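Gripper Comparison, Tabletop Set: Frequently Asked Questions

Last revised 15 September 2020. Maintained by Austra Bite. Questions about the controller sections go to Helju Dambrauskienė.
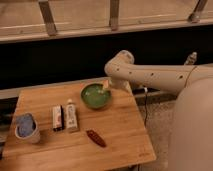

The comparison covers two grippers on one arm with one set of household objects. The answers assume you have the arm manual open and have already run the homing routine at least once.

Which grippers are being compared?

The Losten parallel gripper and the Killar parallel gripper. Both have two fingers, both mount on the same wrist flange, and both take their supply from the arm. The Losten closes under position control with a current limit. The Killar closes under force control and reports an estimated grip force back to the controller. In practice the difference shows up mostly on soft items and on anything thin.

Why is the object set so small?

The set is meant to be reset by one person between trials without a jig. Each object is there for a particular problem: a cloth for deformable grasping, a tube that stands on its end and tips easily, a light carton, a shallow bowl as a place target, and a few small pieces that have to be picked close to the table surface. Larger sets were tried and took longer to lay out than to run.

Can I substitute my own objects?

Yes, but log the substitution. Mass matters less than stiffness and footprint. If you replace the tube, use one that can stand on its cap or its crimp without support, and record which end is down. If you replace the bowl, keep it shallow. A deep bowl hides the release point from the side camera, and you will have to score placements by hand.

How many trials are in the current data?

2,929 attempts, split across both grippers. Attempts stopped by an emergency stop or a communications timeout are excluded. Attempts in which the gripper closed on nothing are included and counted as failures.

What counts as a successful pick and place?

The object leaves the table, stays in the fingers during transfer, and comes to rest inside the target after release. An object that lands on the rim and then falls in is a success with a flag. An object that falls out is a failure, even if the release position was correct. Contact between the fingers and the target is recorded separately and does not change the score.

What closing speed should I use?

Start at 35 percent of maximum for both grippers. The Losten tolerates higher speeds on rigid items. The Killar's force estimate lags at higher speeds and the fingers overshoot the setpoint before the loop settles, which crushes light cartons. If you must run faster, lower the force setpoint first and raise the speed in small steps.

Why do upright items fall over during approach?

Usually one of two causes. The first is an approach vector that is not vertical, so that one finger reaches the object before the other. Check the wrist angle at the pre-grasp pose, not at home. The second is an off-center pose estimate. With the standing tube, an error of a few millimeters is enough for one finger to push it over before the other makes contact. The Killar is slightly better here - its fingers stop when they sense load - but it does not fix a bad estimate.

Where should the camera be mounted?

Fixed, above or to one side of the table, looking down at an angle. It needs to see the full working area and the fingers at the moment of release. Do not mount it on the same bench as the arm. Vibration during fast moves shows up as jitter in the pose estimate, and filtering it out adds delay.

The arm will block part of the view in some poses. This is acceptable during transfer. It is not acceptable at the pre-grasp pose, because the final pose correction is taken there. If the elbow covers the object at that point, move the object zone or choose the other elbow configuration.

Do I need a wrist camera as well?

Not for this set. We ran a short series with one and it improved results on the small flat pieces only. It also added a cable along the arm, and that cable needed rerouting twice. For the comparison tables, only the fixed camera was used.

How should cables be routed?

Leave a loop at each joint and check it through the full range of motion by hand with the motors off. A cable that pulls tight at the end of travel adds a side load to the wrist, and the Killar will report it as grip force. If the force reading at rest changes when you rotate the wrist, suspect the cable before the sensor.

Which controller do you use?

The Arabzadeh controller, stock firmware, with the gripper on the auxiliary bus. The Istelard controller also works and has a better logging tool, but its gripper command queue holds only one entry. A second close command sent before the first is acknowledged is dropped without an error. If you use Istelard, wait for the acknowledgment in your script.

What is the delay between command and finger motion?

About 42 milliseconds on the Arabzadeh with the Losten attached. The Killar is longer and less consistent. We have not measured either gripper on the Istelard carefully enough to publish a number.

How often should the fingers be cleaned?

Wipe the pads with a dry cloth at the start of each session and again after handling cardboard. Dust from cartons lowers friction enough to change the results on smooth tubes. Do not use solvent on the Killar pads.

Is one gripper better overall?

For rigid items of known size, use the Losten. It is simpler to set up and repeats well. For mixed sets with cloth or thin packaging, the Killar is worth the tuning time. Neither is reliable on thin items lying flat on the table - see the note on fingertip geometry.

When is the next update?

December, if the replacement pads arrive in time to repeat the cloth trials.

Related items
Fingertip geometry and low-profile picks
Fixed camera calibration, step by step
Arabzadeh controller: auxiliary bus wiring
Istelard logging tool, setup notes
Resetting the tabletop set between trials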